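Visit Report: Open Day at the Imhof Pottery Works, Drundcombe
April 8, 2022

We left Edevby a little after seven and reached Drundcombe before the gates opened. Parking was in the field behind the works, which was soft after the rain, and a few cars had trouble on the slope. There is a bus from Pavden, but it stops at the bottom of the hill and the walk up takes 30 minutes with a bag. Admission was free. You signed a sheet at the gate and got a sticker with the time of your tour on it.

The works makes plain kitchen stoneware: mixing bowls, lidded jars, pie dishes and a butter crock that has hardly changed since my grandmother bought hers. They have been on the same site for a long time and the buildings show it. The oldest shed has a brick floor worn into a path down the middle, and the newer ones were added wherever there was space, so the tour doubles back on itself twice. 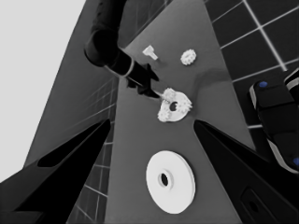 Clay comes in by truck from a pit north of Pavden and is left outside under tarps before anyone touches it. Our guide said the weathering makes it easier to work. It then goes through a mixer and a press, and comes out as a long square bar that is cut with a wire. Most of the round ware starts from a flat blank. If you have never handled one, think of a big white disc lying flat on a table with a raised hub and a dark hole in the center, then take away the hub and the hole. The blanks are dropped over a plaster form and shaped with a metal profile. It takes less than a minute for a pie dish and longer for a bowl.

The handles are still pulled by hand. Two women were doing this at a bench by the window and let people try. Mine came out thick at one end and was put back in the bucket with the others.

After that we saw the drying room. It is kept warm by air from the kilns, and the shelves go up to the ceiling. A full load for the large kiln is 198 pieces if they are bowls and 216 if they are the small jars. The guide was asked about losses and said they depend mostly on the weather, and that July is the worst month because the outsides dry faster than the middles.

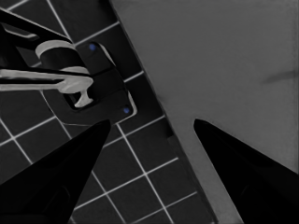
Two blue dots, the only color among the black and gray.

The glaze shed was the part I had come for. Imhof uses four glazes: oatmeal, brown, a gray-green and a dark blue. The oatmeal is by far the best seller. Pieces are dipped by hand with tongs, and the foot is wiped with a wet sponge so it does not stick to the shelf. I asked whether the blue had changed, since my older jars are darker than the ones in the store now. It has. The old recipe used a material they can no longer get, and they tried several replacements before settling on the present one. They had test tiles out on a board, and to my eye the third one was closer than the one they picked.

The large kiln was cooling, so we could only look at the door. The smaller one was open and half unpacked. It fires overnight and takes most of two days to cool. 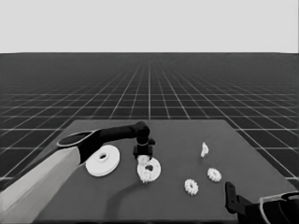 Lunch was in the packing room, which had been cleared for the day. Soup and a roll, or a cheese sandwich. The soup was served in their own bowls and you could buy the bowl afterward at a discount, and a lot of people did. The line was long at noon and had gone by one.

The seconds sale was in the yard. They had put out almost 1,000 pieces, sorted by type but not by price, so you had to turn each one over to find the sticker. Most of the faults were small: pinholes, a drip in the glaze, a lid that rocked. I bought two pie dishes and a quart jar without a lid. Bring newspaper, as they ran out of wrapping early, and bring cash. The card reader did not work in the yard and they were sending people back to the office with their boxes.

Toilets are next to the office. The tour has steps in three places and the floor in the old shed is uneven, so it would be hard with a stroller. Dogs are allowed in the yard only.

We were back in Edevby by four. The next open day is planned for the fall, and the date will be posted at the gate and in the Drundcombe library.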